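2월 공개 시연 진행 보고

1. 개요
쿰홀름 과제의 2차 연도 계획에 따라 2월 16일 기관 방문단을 대상으로 조작 로봇 시연을 실시하였다. 참석 인원은 22명이며, 운영은 사크다 차이야폰 연구원, 안전 관리는 아쿠아 아계만 연구원이 담당하였다. 시연 시간은 질의응답을 포함하여 60분이었다.

2. 시연 내용
시연 항목은 블록 조립체 파지 및 이송이다. 대상물은 학습 데이터에 포함된 자세와 포함되지 않은 자세로 나누어 배치하였고, 누운 자세는 후자에 해당한다. 제어 소프트웨어는 누르누라 현행판을 사용하였으며 시연 중 매개변수는 변경하지 않았다. 주변 물체는 치우지 않은 상태로 진행하였다.

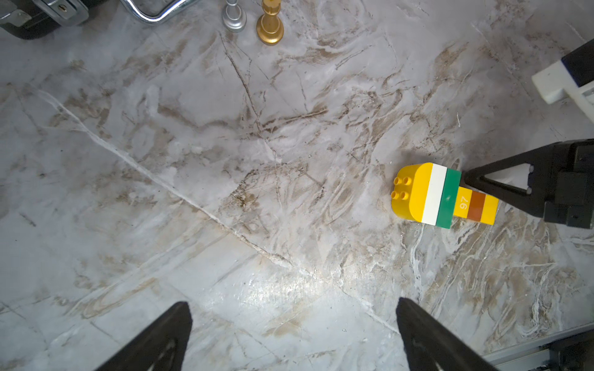

그림 1. 옆으로 누운 블록 조립체와 그 오른쪽 끝에 닿은 그리퍼 손가락(손목 카메라 시점)

방문단의 질의는 바닥면 반사광이 물체 인식에 미치는 영향에 집중되었다. 손목 카메라 영상에서 바닥의 반사점이 손가락 사이에 나타나는 경우가 있으며, 현재는 노출값을 고정하여 대응하고 있다. 무늬가 있는 바닥에서의 윤곽 검출 오차는 별도로 측정한 바 없어 차기 보고에 포함하기로 하였다.

3. 실적 및 예산
시연 준비 기간에 수집한 조작 기록은 약 156건이다. 이 중 누운 자세의 기록은 비중이 낮아 추가 수집이 필요하다. 그리퍼 예비 부품은 투수셀에 발주하였고 납품은 아직 완료되지 않았다. 해당 비용은 재료비 항목에서 집행하며 항목 간 전용은 없다.

4. 미결 사항
가. 카에우마니 측이 요청한 시연 영상 원본의 제공 범위가 확정되지 않았다. 담당은 차이야폰 연구원이다.
나. 방문객 대기선과 로봇 작업 반경 사이의 간격을 재검토한다. 아계만 연구원이 수정 배치도를 작성 중이며, 2월 말까지 제출한다.
다. 노출값 고정 방식과 자동 조정 방식의 비교 시험은 부품 입고 후 착수한다.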